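Draststead water firm says softer supply will cut bills, but the numbers are thin

1 February 2019

Households in Draststead will get softened water from the end of February, and the company that runs the supply says they will save money as a result. How much they will save, and who has measured it, is harder to find out.

Waltik, which took over the town's pumping station three years ago, has spent the winter fitting a softening plant on the Stirniseck side of the river. The plant will treat water for 3408 homes. A leaflet sent to every address last month promises "up to 19 percent" off heating costs, along with longer life for boilers and kettles and less soap used in every room of the house.

The leaflet gives no source for the 19 percent. Asked for one, Waltik spokesman Holger Rustad pointed to "in-house modeling" and said a summary would be published in due course. He would not say when, or whether the model used homes in Draststead or somewhere else.

"Everybody knows hard water costs money," Rustad said. "We don't need a study to tell us that."

Perhaps so, but the charge that pays for the plant is a good deal firmer than the saving. It goes on bills from the first day of treatment and stays there for nine years. Customers can't opt out, and those who already own a softener will pay the same as those who don't.

Endang Pillai is one of them. She put a unit under her stairs when she moved to Akande Street and had just finished paying for it when the leaflet came through the door.

"They're selling me something I've already got," she said. "I called twice to ask about a refund on the charge. The first man said maybe and the second said no."

Draststead's water has always been hard. The first public well was dug in 1676, and by the time the waterworks opened in 1885 the town engineer was already grumbling in his yearly report about scale in the pipes. People have lived with it since, mostly with vinegar.

Miklós Oláh, a plumber who has worked in the town for most of his life, agrees that scale is a real nuisance. He doubts the heating figure. A badly furred boiler does waste fuel, he said, but most boilers here are newer than that, and a good many have a filter on the inlet already.

"If you have an old tank that was never flushed, fine, you might see something," Oláh said. "For a normal house with a normal boiler, I would want to see the bill before and the bill after."
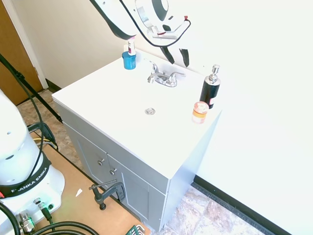
The bathroom claims are no better backed up. Waltik's leaflet says softened water leaves taps and drains "spotless for longer" and that families will get through half as much soap. It is true that soap lathers more easily in soft water. It is also true that most people press the pump on a soap dispenser the same number of times whatever comes out of the faucet, and the leaflet doesn't say how the company arrived at half. Chrome will still show water marks if it isn't wiped.

Then there is the matter of salt. Plants of this kind are commonly flushed with brine, and the used brine has to go somewhere. Izzati Tambunan, who rents the grazing just below the Stirniseck outfall, said she asked Waltik in the fall where it would be discharged and was sent a copy of the same leaflet. Rustad said the company "will meet all the conditions of its permit" but did not have the permit to hand.

Town council member Danang Entili voted for the plant and says he would do so again, though he now wants the savings checked by someone outside the company after the first full year. Waltik has not agreed to that. Its contract with the town does not require it to.

The company will hold an open evening at the pumping station before the switch. Questions must be sent in beforehand, in writing.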